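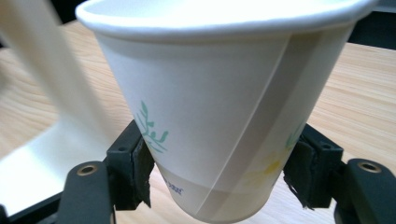

Come Pour Coffee With Us: Help Wanted for the Kasik Hall Refreshment Counter

We are looking for 4 friendly people to join the refreshment counter at Kasik Hall through the month of May, when the spring craft market fills the place up and it seems like everybody wants a hot drink at the very same moment. If you like a bit of bustle and don't mind being on your feet, we would love to hear from you!

The work is simple enough, though there is more of it than you might think. You'll set out the paper cups, keep the coffee and tea going, wipe down the counter, carry fresh milk up from the kitchen, and go around the tables at closing time gathering up whatever has been left behind. We use white paper cups with a little green leafy sprig on the side, and our regulars have grown very fond of them (one lady takes hers home to start tomato seeds in). Please stack them rim down, and keep the spare sleeves on the high shelf, away from the sink.

You don't need any experience. Somebody who has been with us a while will work beside you for your first shift and show you the big urn, which has a stiff tap and takes some getting used to. You should be able to lift a full box of supplies, and you should be comfortable making change, as plenty of our visitors still pay in cash.

Shifts are four hours long, morning or afternoon, and pay is $80 a shift. Lunch is on us, usually soup and rolls from the Modise Bakery next door, and you are welcome to take home any pastries left over at the end of the day. Aprons are provided. Closed shoes, please!

To apply, stop by the front desk at 58 Nornik Street and ask for a form, or drop a short note through the door telling us a little about yourself and which shifts would suit you. We'd like to have all the forms back by 14th April.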